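Naheed Jatoi

Thread on finding an old workplace pension. I finished doing mine on Thursday and a few people have asked how it went, so I'm putting it all in one place.

Background. I worked in the stores at Sunden for 17 months when I was in my twenties. Packing, stock sheets, a bit of van loading. I was put in the pension, signed a form and never thought about it again.

I have moved house five times since then. I told the bank, the dentist and the DVLA. I did not tell the pension people and I suspect most of you haven't either.

What set me off was a clear-out. At the bottom of a shoebox there was one payslip from Sunden with a line on it saying PENS EE and an amount. I had no scheme name and no policy number to go with it.

First problem: Sunden doesn't exist under that name now. It was bought by Carska, and a few years later Carska sold off the warehouse side and kept the rest. Nothing on either website mentions a pension.

I started with the government's pension tracing service. It's free. You type in the employer and it gives you contact details for the scheme. It won't tell you whether you have a pension or what's in it.

Please don't pay one of the companies that come up as adverts above it. Scroll down until you reach the gov.uk address.

It gave me an address for a scheme under the Carska name. I wrote to them with my full name, previous surname, date of birth, National Insurance number, dates of employment and every address I'd had since.

Three weeks later, a reply. No record of me. Two lines long and signed by a department.

I nearly left it there. My friend Amna Tarar used to work in payroll and she told me to write again and ask a different question. Don't ask "do I have a pension". Ask "who held the records for Sunden staff before the transfer, and where did they go".

That letter got a proper answer. The Sunden scheme had been run by an outside administrator called Pirzada. The records for anyone who left before the sale stayed with them and never went to Carska at all.

So if you get a "no record" letter, it may only mean that office has no record. Ask who came before them.

A word about paper, as I had replies on my last post saying surely it's all on computer now. Some of it is. A lot of leavers from small firms are on printed lists, kept by department, and somebody has to go through them by hand. 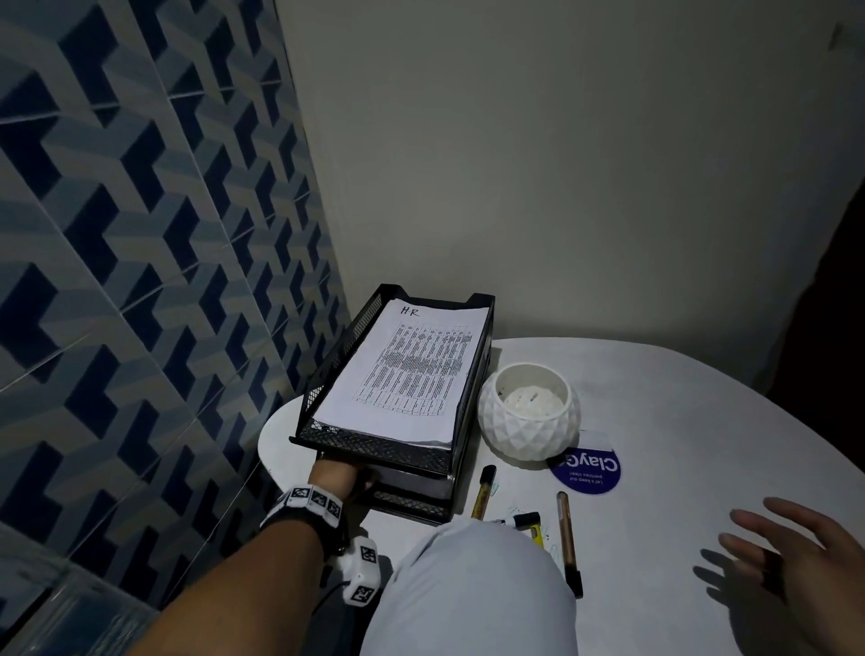
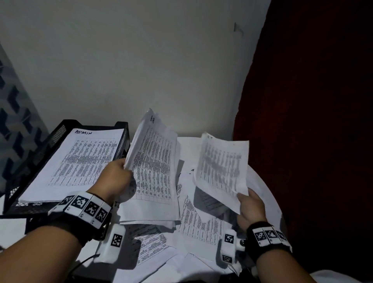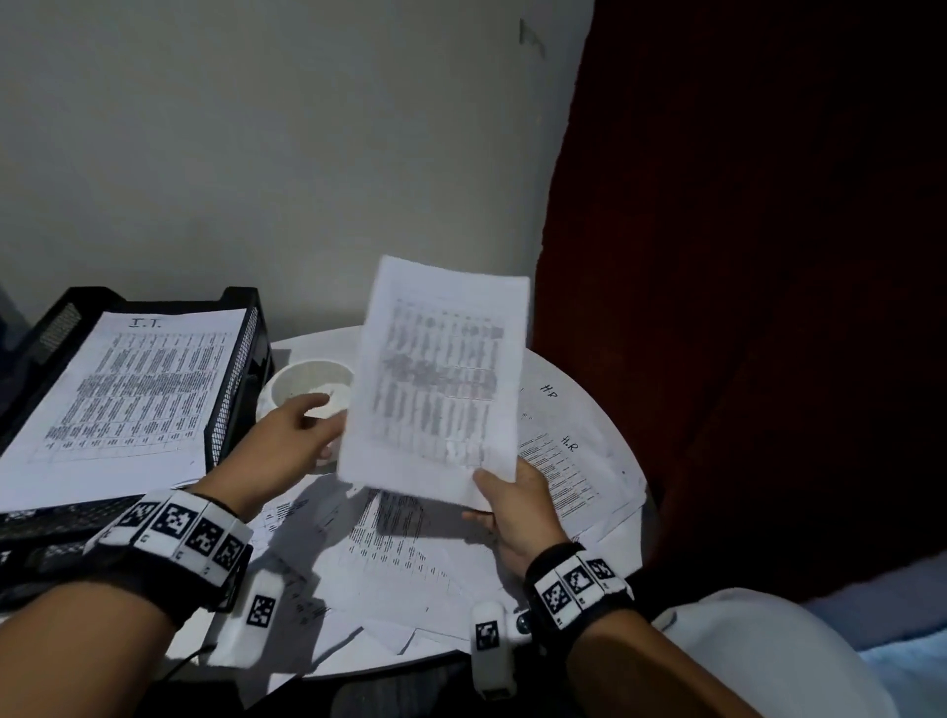
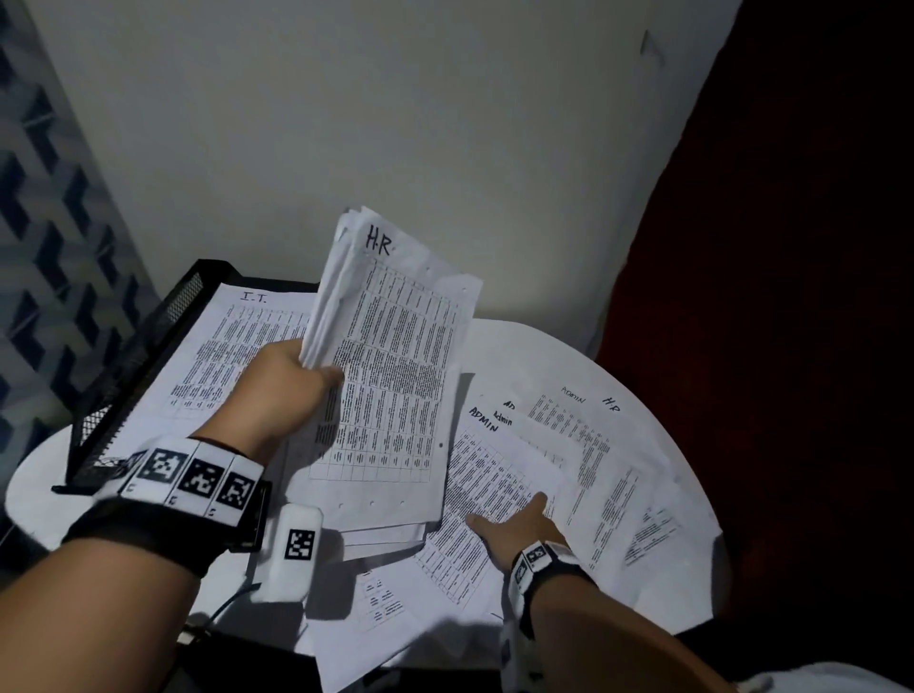

Printed records on a white table. The last one has the sheaf marked H.R and the sheet labelled ADMIN.

Back to mine. Pirzada wanted proof that I had worked there. The payslip was enough, but I rang first to check what they would accept. The list was: a payslip, a P45, a P60, a contract, or a letter from HMRC.

If you have none of those, you can ask HMRC for your employment history. It's free as well, though it can be slow. I put in a request in case and it turned up after I no longer needed it.

They also wanted my marriage certificate, because the payslip is in my old surname. I sent a certified copy. Keep the original at home.

Then it went quiet. I rang after a month and was told it was in a queue. I rang again a fortnight later and was told it was in a different queue. I wrote down the date, the time and the name of the person on every call. I'd recommend that.

In all it took nine letters, counting both sides, and more phone calls than I would like. First one went out in October.

The answer, when it came: the pot had been moved to a provider called Vondley when the scheme was wound up. Pirzada gave me a policy number. Vondley had been sending a yearly statement to a flat I left before my son was born.

Value of the pot: £3,182.

I know that isn't a fortune. I paid in a bit less than £600 myself, and the rest is what the employer put in plus growth. I'd have walked past it for good if I had thrown the shoebox out.

What I did next: changed my address with Vondley, filled in the form that says who gets the money if I die, and asked what the yearly charges are. The name on the old form was my mum's. She died some time ago – so check that part even if you know where all your pensions are.

I haven't decided whether to move it in with my current one. Amna says to look for any guarantees on the old policy before touching it, as you can lose them when you transfer. I've asked Vondley for that in writing and I'm waiting.

I did get a call out of the blue from a man offering a "free pension review" while this was going on. Probably a coincidence. Cold calls about pensions are banned in the UK, so I hung up.

Things to dig out before you start: old payslips, P45s, any letter with a scheme name on it, your NI number, and a list of addresses with rough dates. The address list took me a whole evening. Old council tax bills helped.

Someone asked if it's worth doing for a job you only had for a few months. Depends. With some schemes, if you left very early you'd have had your own payments refunded and there's nothing to find. It costs a stamp to ask.

Someone else asked about a firm that went bust. The pension is normally kept separate from the company's own money, so don't assume it went down with the firm. Same first step, the tracing service.

My sister is now looking for hers, from a bakery that changed hands twice. She has the name of the manager and a photo of the Christmas do. I'll post again when Vondley write back about the guarantees.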